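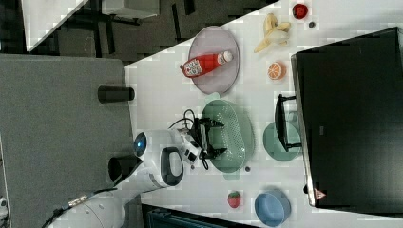

Play Kitchen Table — Room Inspection Checklist

Site: Procházka Building, second floor
Table tag: 1627
Form: 616
Operator: Harinano
Inspected by: Thư Châu
Date: 2020-01-31
Marks used: OK / FIX / WATCH / N/A

Comments go under the item they belong to. Last October they all went in the box at the bottom, and the box at the bottom now reads like a ransom note.

SECTION A. TABLE

A1. Top wiped down with Nilitz cleaner and dried. OK
Comment: White shows everything. I am told this was the reason for buying white, by people who have never had to wipe it.

A2. Legs level, no rocking. OK
Comment: Leaned on all four corners. One creak, which may have been me.

A3. Edges and corners free of chips. OK

A4. Holes in the top clear of crumbs, clay and small parts. WATCH
Comment: There are small dark holes in the surface, one of them left of where the ketchup plate sits. Anything narrow enough to go down one will be put down one. Run a cotton swab around each and look at the swab before you throw it out.

A5. Table load under the posted limit. OK
Comment: Top is rated to 4000 ounces. The pretend groceries are not going to trouble it. An adult sitting on the edge might, and this means you.

SECTION B. PLAY FOOD

B1. Ketchup bottle: cap tight, label stuck down all the way. OK
Comment: It lives lying on its side on the round plate, in defiance of every refrigerator door ever made. Leave it. Pull gently at the label edge and press it back if it lifts.

B2. Banana: peel flaps firmly attached. WATCH
Comment: Flaps get bent back further than any banana would put up with. Check the root of each flap for white stress lines. If you find one, order from Selell, part 755, and bin the old one the same day. Please do not "keep it for spare parts." We have a drawer of those.

B3. Orange: cut face clean, rind edge not splitting. OK
Comment: The whereabouts of the other half are a matter for philosophy and not for this form.

B4. Small red fruit with green top: size check. FIX
Comment: Everything smaller than the gauge tube goes up to the high shelf before the under-threes come in. The strawberry passed the tube by a margin I did not enjoy. Moved up for mornings until we have a larger one.

B5. Other small round items accounted for. WATCH
Comment: Dark round pieces are hard to spot on dark flooring and easy to spot with a bare heel. Sweep under the table as well as next to it.

B6. No real food among the play food. OK
Comment: Smell is the quickest test. Do it with your dignity intact, before the doors open.

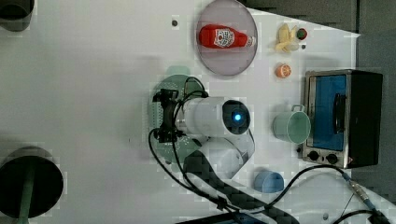 Item B1, ketchup on its plate, with the banana and cut orange off to the right.

SECTION C. DISHES AND CONTAINERS

C1. Plates: no cracks, rims smooth to a fingertip. OK
Comment: Hold see-through ones up to a window. Cracks that vanish against the table show up very nicely against the sky.

C2. Colander: holes open, no broken bridges between them. OK
Comment: Run a finger over the underside too. A colander gets rough where it has been dragged, and ours gets dragged. Holes must stay too small for a child's finger. Tested with a child's finger last time, by the child, without being asked.

C3. Blue dish: no chips at the rim. OK

C4. Mint green piece with the handle: handle sound. OK
Comment: The inventory calls this a mug on one page and a bowl on the next. I have inspected it as both and it passes as both.

C5. Stacked items come apart without force. N/A
Comment: Nothing was stacked. I would like to claim credit.

SECTION D. TOASTER OVEN

D1. Sits flat, does not tip with the door open. OK
Comment: Open the door all the way and press down on it with two fingers. Two. The previous checklist said "firmly," and we learned how differently people read that word.

D2. Glass door: no chips, seats properly in the frame. OK

D3. Door handle: both ends tight. WATCH
Comment: It is a long handle and it takes the full enthusiasm of whoever is late with the toast. Quarter turn on the lower screw. Check again at the next visit.

D4. Knobs: both on, neither pulls off by hand. OK

D5. Printed markings legible. OK

D6. Nothing left inside. FIX
Comment: One sock. Removed and placed in lost property, where it has company.

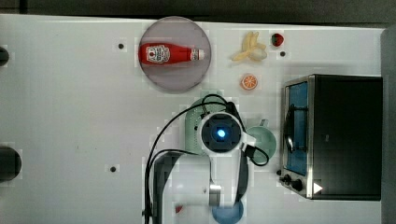

Section D, oven on the right side of the table with the door facing left.

SECTION E. AROUND THE TABLE

E1. Floor dry and clear for one adult step on every side. OK

E2. Cables kept off the floor where people walk. OK

E3. High shelf reachable by staff, unreachable by everyone else. WATCH
Comment: Also close to unreachable by me. Request one step stool, with rubber feet.

ACTIONS

Replace small strawberry with larger size (B4) — Châu, order placed with Selell
Recheck oven door handle (D3) — whoever has the screwdriver, and would they please return it
Step stool (E3) — open
Pick one word for the mint green piece (C4) — open since October

Signed: Thư Châu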